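Trarkora two-arm teaching bench
by Gaurav Tomar, November 2019
9 shares – 2 comments

Show it the job once by hand, or drive both arms from the Idus handsets – your pick. Trarkora saves the moves and plays them back. Up to 90 takes stored on teh unit. Handsets sold seperately. Reach per arm 400 mm. Spare grippers in stock again, ask Refugio.
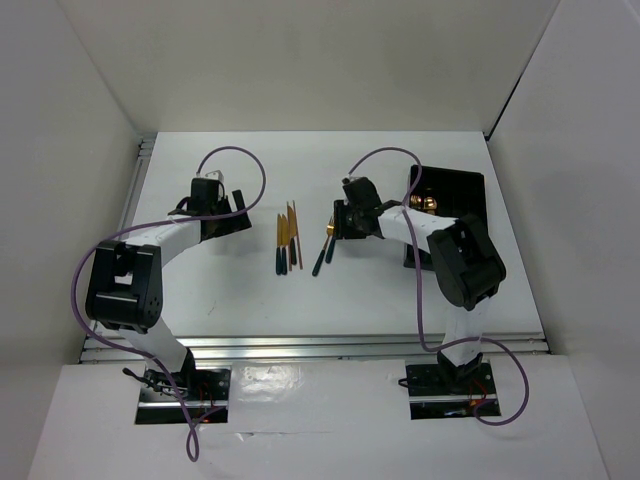

Tool pickup on the Trarkora bench, right gripper holding a green-handled screwdriver.

Ships flat. Cables included.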